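What Is a Witness, and Why Do Police Ask So Many Questions?
By Bohdana Chornovol
Lestbridge Young Readers, 28 December 2025

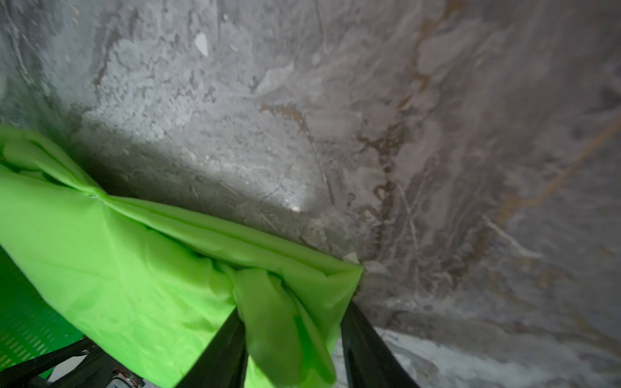

A witness is a person who saw, heard or even smelled something that might help explain what happened. You don't have to be standing right next to a crime to be one. Maybe you were walking your dog past the bike rack on the afternoon a bike went missing, or maybe you heard glass break while you were brushing your teeth. Police officers like to talk to as many witnesses as they can, and that's partly a matter of how differently people notice things. Take the gray stone in the picture. One of you will remember the rusty brown veins wandering across it, and another will remember the thin, pale scratches, and some sharp-eyed person in the back row will tell us all about the little whitish chip. Every one of you would be telling the truth! An officer who listens to all of you ends up knowing a lot more about that stone than an officer who stops after the first person.

Now, let's follow a story so you can see how this works. Suppose somebody takes a box of money from the counter of Zinchenko Bakery in the town of Hemville. The box had $1,063 in it, which the bakery had been saving up to fix its big oven. The owner calls the police, and an officer comes over and starts asking questions.

Who gets asked? Well, the owner, of course, and the girl who was wrapping the cookies, and the customer who had come in for rye bread. Perhaps the bus driver whose bus stops across the street, too. Being asked questions doesn't mean the police think you did it. This is a thing that worries a lot of kids (and plenty of grown-ups, if we're being fair), so I'll say it again a little more slowly. Most of the people police talk to are not in any trouble. They are helping.

What kinds of questions do they ask?

Good questions are usually wide open ones. An officer might say, "Tell me what you remember," and then be quiet for a good long while. If the officer said, "Was the man wearing a red hat?" you might start picturing a red hat, even if you never saw any hat at all. Our memories are a bit like soft clay, and other people's words can leave fingerprints in them. That's also why officers like to talk to each witness alone, before everybody has had a chance to chat it over on the sidewalk.

Sometimes the talk is over in 3 minutes. Sometimes it takes hours, with breaks for a drink of water or a sandwich. A long talk can simply mean there is a lot to go over – dates, phone messages, who was sitting where.

What is a statement?

When a witness has finished, the officer may write it all down or record it. This is called a statement. The witness can read it and fix any mistakes, and then signs it. In our story, the bus driver reads hers and says, "Oh, I said the blue door, and you wrote the green one," and the officer changes it. Small things like that can matter a great deal later on.

Each case gets a number so that papers don't get mixed up. Let's say the bakery case is number 2079. Every statement, photo and note about that missing money box goes into the file with 2079 on the front.

What about a suspect?

A suspect is a person the police think may have done it. "May have" is the important part. In the United States, a suspect has the right to stay silent and the right to have a lawyer, a person who knows the law very well and speaks up for them. If the case goes to court, the suspect is treated as innocent unless the evidence proves otherwise. So when you hear on the news that a famous singer or a ball player was questioned, remember that a question is still only a question.

What if I don't remember?

Then you say so! "I don't know" is a perfectly good answer, and so is "I'm not sure." You don't get a grade at the end, and there is no prize for getting 100 answers out. It is much better to leave a gap than to fill it with a guess. If you are a kid, you can ask for a parent or another grown-up you trust, and you can ask the officer to explain any word you don't understand.

Words to know

Witness: a person who saw or heard something that may help.
Statement: a record of what a person told the police.
Suspect: a person who the police think may have broken the law.
Evidence: anything that helps show what happened.

Next time: what a judge does all day, with a visit to the old courthouse in Ernine.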